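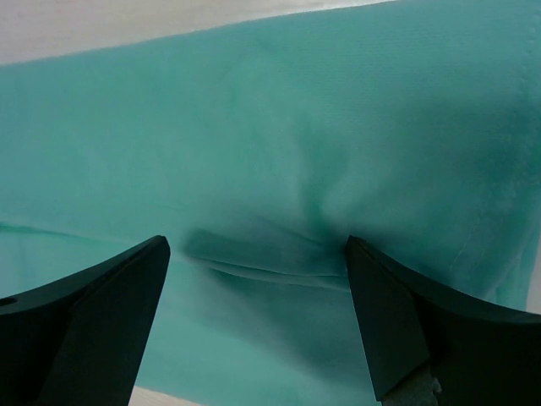
The open day at the Dumotari lab fell on August 31, 2025, the Sunday of a long weekend, and the sensible people of Wasitside had gone to the lake. I took the number 19 bus out past the lumberyard to watch laundry.

I should say that I went in with a grudge. I have been to plenty of these events and I know how they go. There is a lobby with a banner, a bowl of mints and a loop of video in which everything works. Dumotari had the banner and the mints. The video, to their credit, was a reel of failures, played without music on a monitor next to the coat hooks. Towels slid off tables. A pillowcase got folded into something like a croissant. I stood there longer than I needed to and missed the welcome speech.

The tour proper went through in groups, and ours was led by a graduate student with a cold and a very dry way of talking. The project is called Farah, and its question sounds small until you have spent an hour on it: after a robot has made a bad grab at a piece of cloth, how does it know that it was bad, and what should it do next? Most of the work on folding, we were told, has gone into choosing where to grab. Farah is concerned with the second or so afterward.

The method goes like this. A person drives the two arms by hand, using a pair of smaller arms off to one side that the big ones copy. Everything the cameras see and every joint angle gets recorded, and a policy is trained to imitate the lot. So far, so ordinary. The twist is in what they ask the drivers to do. For part of every session the drivers start from a mess on purpose: a fold pinched in the wrong place, a hem doubled under, a corner taken too deep. Then they have to get out of it. The student called these recovery episodes. The man beside me called it his whole marriage, and was not encouraged.

The training set on show had 3000 episodes in it, collected since January. I asked what share were recoveries and was told that this was the experiment. They train one version on tidy demonstrations only and another on a mixture, keeping the total the same, and then they set both loose on garments neither has handled. The mixed one looks worse at first. It hesitates, and it lets go of things it could have kept. Over a full fold it comes out ahead, because the tidy one, having never seen a crumpled corner in its life, will carry on folding around it with complete confidence. I have worked for people like that.
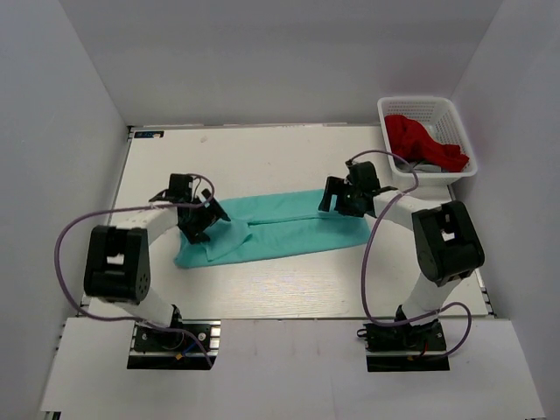

The table was lower than I had pictured, boxed in by pale walls on three sides, and the whole business smaller than the word "robotics" had led the children in our group to expect. One of them asked where its head was. The student said it had cameras at the wrists and another looking over the table, and the child said that was worse.

What I had not understood before is how much the wrist view matters. From the overhead camera a garment folded lengthwise is a long flat shape, and a gripper at the end of it is simply a gripper at the end of it. Up close there are creases running toward the pinch, and whether they fan out evenly or pile up on one side says a good deal about how many layers have been caught. A seam nearby confuses things, being a thick line that behaves like an edge and isn't one. They tested this by switching the wrist cameras off for a batch of trials. The policy still found the cloth nearly every time. It just lost the ability to tell a good grasp from a poor one, and its recoveries dropped to the level of the tidy version's. That was the result they seemed proudest of, and it got one slide, in a font chosen by an engineer.

There was a handout with a graph on it. I will not reproduce the graph. The short version is that adding recoveries helps up to a point, after which the robot becomes so fond of recovering that it starts creating things to recover from. The student showed us a clip of this: grab, release, smooth, grab, release, smooth, for what felt like an entire afternoon. They have a time limit in the trials now. An attempt that has not produced a fold in two minutes is marked as a failure, however thoughtful it looked.

Someone asked the question that someone always asks, when can I buy one. The answer was a long breath through a blocked nose. A fold on this setup takes around 30 seconds when it goes well – I can do a shirt in less, and I am not good at it – and the research is about the method. They would like it to carry over to bandages, seat covers and bedding in care homes. A partner group over in Duvley is trying the same recipe on rubber gloves, which are apparently much nastier than cloth because they stick to themselves.

I had a few gripes, and I'll put them down for anyone thinking of going next year. The group was too big for the room, and from the back you saw mostly shoulders. The part about how episodes are scored went by at a gallop, though it is the part I most wanted to hear. As far as I could gather, a person watches each trial and decides, and a second person watches without knowing which version was running. When they disagree the trial is thrown to a third. I would have liked to know how often that happens. Folding, it seems to me, is an area where decent people can differ.

The tea was free and the cookies were a dollar. The bus back runs once an hour on Sundays, and the stop has no bench.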